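Peltard Kitchen Scale - Owner's Guide
Section 3: Setting Up, Zeroing, and First Weighing

Read this section once before you start. It takes less time than weighing flour on a scale that thinks the bowl is flour.

3.1 Before you begin

You will need the scale, the two batteries taped inside the lid of the box, and a coin for the battery door. A fingernail also works, once.

Peel the clear film off the display. Some owners leave it on for years, and we have stopped arguing with them.

NOTE: The number printed on the battery door (331) is the part number for the door. It is not the capacity, the serial number, or a code you have to enter anywhere. Rahel Eberhard on our help desk would be grateful if you passed this along.

3.2 Fitting the batteries

1. Turn the scale upside down on a folded towel. Do not press on the platform.
2. Turn the slot on the battery door a quarter turn to the left and lift the door off.
3. Slide in both batteries, flat ends toward the springs.
4. Replace the door and turn the slot back to the right until it stops. It does not click. Please do not keep turning in the hope of a click.
5. Set the scale right side up and wait for the display to show a row of dashes, then a zero.

If the display stays blank, one of the batteries is in backward. If you have checked and neither of them is, check again.

CAUTION: Keep batteries away from small children and from dogs who take an interest in things.

3.3 Choosing a place for the scale

The scale stands on four feet, each with a sensor in it. All four need to be on the same hard, level surface. Dish towels, cork mats, and the Sunday paper are all softer than they look, and the reading will wander.

Stay clear of the refrigerator if yours hums, and out from under the fan over the stove. Moving air weighs something, or at any rate the scale believes it does. Older guides for the Drokden model told you to warm the scale up for 7 minutes before use. This one doesn't need it.

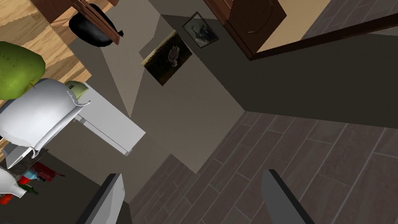
Counters vary, and so do the scale's opinions of them. Stone is best. Wood is fine as long as the spot you pick is flat, so run your palm over it before you commit. Take extra care near the end of the counter: on a wooden top with a wavy, irregular edge it is easy to park one foot over a dip and leave the other three to do the work. Set the scale well back from there. Then press lightly on each corner of the scale in turn. If it rocks, move it a hand's width and try again.

3.4 Setting the zero

1. Clear everything off the platform, including the spoon.
2. Press and hold ZERO until the display blinks.
3. Let go and take your hands off the counter. Leaning counts as weight.
4. Wait for the blinking to stop.

Repeat this whenever you move the scale, and after changing the batteries.

3.5 Choosing units

The UNIT button is underneath, next to the battery door, where Pirmin Sutter of our design team felt it would look tidier. Each press moves you along one step: grams, ounces, pounds and ounces, then back to grams. The scale remembers your last choice when it switches off.

NOTE: There is no setting for cups. Cups measure how much room a thing takes up, and the scale has no idea.

3.6 Weighing something

1. Put an empty bowl on the platform.
2. Press ZERO once, briefly. The display returns to zero and the bowl is forgiven.
3. Add the first ingredient and read the weight.
4. To add another, press ZERO again and carry on.

When you lift the bowl off, the display shows a minus number. This is the weight of everything you just removed, and it is not a fault. Press ZERO to clear it.

For single pieces of fruit, skip the bowl and place them straight on the platform. Round things roll. A jar lid turned upside down makes a decent nest, as long as you zero it first.

CAUTION: The most you can put on the scale is 2,000 grams, bowl included. Past that the display reads FULL, and if you go on adding, it reads nothing at all. Cast iron pots should be admired from a distance.

3.7 Switching off

The scale turns itself off after a few minutes of being ignored. It will do this while you look for the baking powder, and it will forget the bowl. To prevent this, hold UNIT until the display shows STAY. The batteries will run down faster, so hold UNIT again when you are finished for the day.

Cleaning, including what to do about honey, is covered in Section 4.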